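Gredachセル 整備メモ(1月、午後4時)

グリッパが開くときだけ引っかかる件。昨日の自分は「様子見」と書いて帰っている。便利な言葉だ。様子を見たところ、引っかかっていた。

パーム側の固定ねじを増し締め。2本とも少し回ったので、原因の半分はこれだと思いたい。残り半分は指の根元にたまった粉。エアで飛ばし、ブラシでこすり、床のほうを汚した。爪先の擦れはまだ使える範囲と判断。Zamwoodの替え指は棚に2組あるが、出すと在庫表を直す羽目になるので温存。

全開位置を取り直し、ホワイトボードの上で姿勢を確認。照明の映り込みが強く、手首カメラの露出は自動をやめて固定にした。
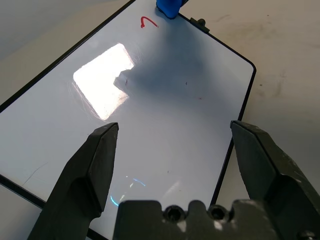
Fathima Talukderからは、露出より先に原点を疑え、全開の値が毎回ずれるなら指ではなくエンコーダのケーブルだ、と返ってきた。正論なので腹が立つ。コネクタを挿し直し、ロックがかかる音まで聞いた。前回は聞いていない気がする。

夜のうちに開閉を最大400回まで回す。速度は控えめ、把持力は標準のまま。ログはMelnychukのフォルダへ。途中で止まったら再起動せず、エラー番号を控えてから触ること(自分宛て)。

ケーブルの予備はPridnessに見積もり依頼中。返事待ち。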